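Vunimix: kitchen utensil pick and place, README

Hi, and thanks for downloading! This is the readme for Vunimix, a set of teleoperated episodes of a Franka arm taking kitchen utensils out of a holder and putting them down on a counter, plus the small policy we trained on it. I'm Mahsa Nouri. I did most of the driving and all of the labeling, and Faizal Chin wrote the training code and the loader. If something is wrong with the labels, that's me. If something crashes, write to both of us and we'll work out who to blame.

What we were after

We had a pretty narrow question. When an arm learns to pull a long thin thing out of a crowded holder, does it help to tell the policy which utensil you want before it starts moving, or can you wait until it's hovering over the holder? We'd been calling these "early naming" and "late naming" around the lab and the names stuck, so you'll see them as early and late in the file headers.

My bet was on early. Faizal's bet was on late, and he was right, which I've heard plenty about. With late naming the policy spends its approach getting into a good spot over the whole bundle and then picks a handle. With early naming it commits to one handle from far away, and if its guess is a bit off it bumps a neighbor and the whole bunch shifts. I think that's what is happening anyway. We haven't run the test that would really settle it (you'd want to freeze the approach and swap only the last part), so please treat the explanation as a hunch and the success numbers as the result.

What's in the download

There are 800 episodes. Of those, 305 are early naming and the rest are late. The episodes folder has one subfolder per episode, and in each one you get:

the video from the fixed camera
joint positions and gripper width, time stamped
a short text line naming the utensil
a label file with the outcome

The outcome can be clean, bumped, dropped or stopped. Clean means the right utensil came out and was set down on the counter. Bumped means the same thing happened but something else in the holder got moved enough that I noticed. Dropped is what it sounds like. Stopped means I let go of the controls or hit the button, and that covers everything from a bad grip to somebody ringing the doorbell.

I labeled everything by eye, once, mostly late in the evening. The line between clean and bumped is fuzzy and I know I got stricter as I went along. If you only care about whether the utensil got out, merge those two and you'll be much better off.

The policy

It's small on purpose. It takes one camera view, the joint state and the name of the utensil, and it puts out short chunks of motion that get replayed before it looks again. Chunk length is 75 steps in the released version. Shorter chunks made the arm dither over the holder like it couldn't make up its mind, and longer ones made it plow ahead after a bad grip. We tried 4 random seeds for each condition. Late beat early on all of them, though on one seed the gap was so small I wouldn't hang anything on it.

To train it yourself, install the packages in the requirements file, point the config at the episodes folder and run the train script. It will complain if the folder has spaces in its path. Sorry, I keep meaning to fix that!

Things that will trip you up

Thin metal handles are hard. The gripper closes fine but they like to turn in the fingers, so the utensil swings on the way down. Tongs are their own headache, because where you grab them changes how they hang.

The background stuff on the counter is never labeled. We left everyday kitchen things out so the policy would have to cope with clutter, and we didn't keep a list of what sat where. Please don't use this set for object detection unless you're ready to do your own boxes.

Sunlight moves across the counter during a session. Some episodes are bright enough that the wood near the front washes out. I kept them all in.

The gripper width signal has a short delay compared with the video. The loader corrects for it by default, and you can switch that off with the raw option if you'd like to line things up your own way.

Earlier versions

The first release went out in February under the name Pattinasarany and had a bug where early and late were swapped in part of the headers. If you have a copy of that one, please delete it and get this one. The numbers in our write-up come from the fixed headers.

Sample views
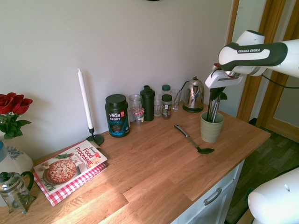
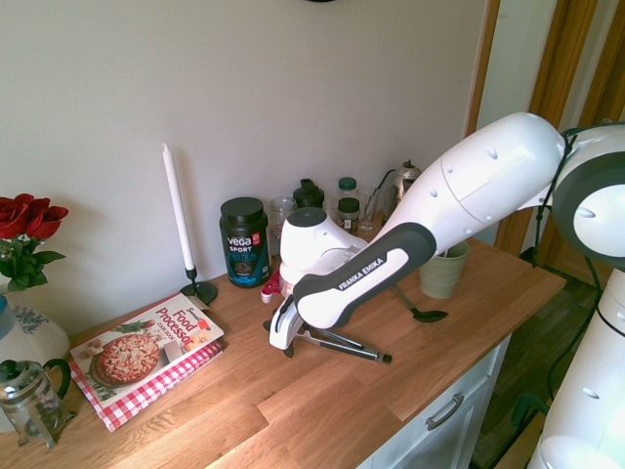

Fixed camera views of the Franka arm at the kitchen counter. First: gripper fingers in among the handles in the green holder, ladle lying in front. Second: gripper above the tongs on the wood.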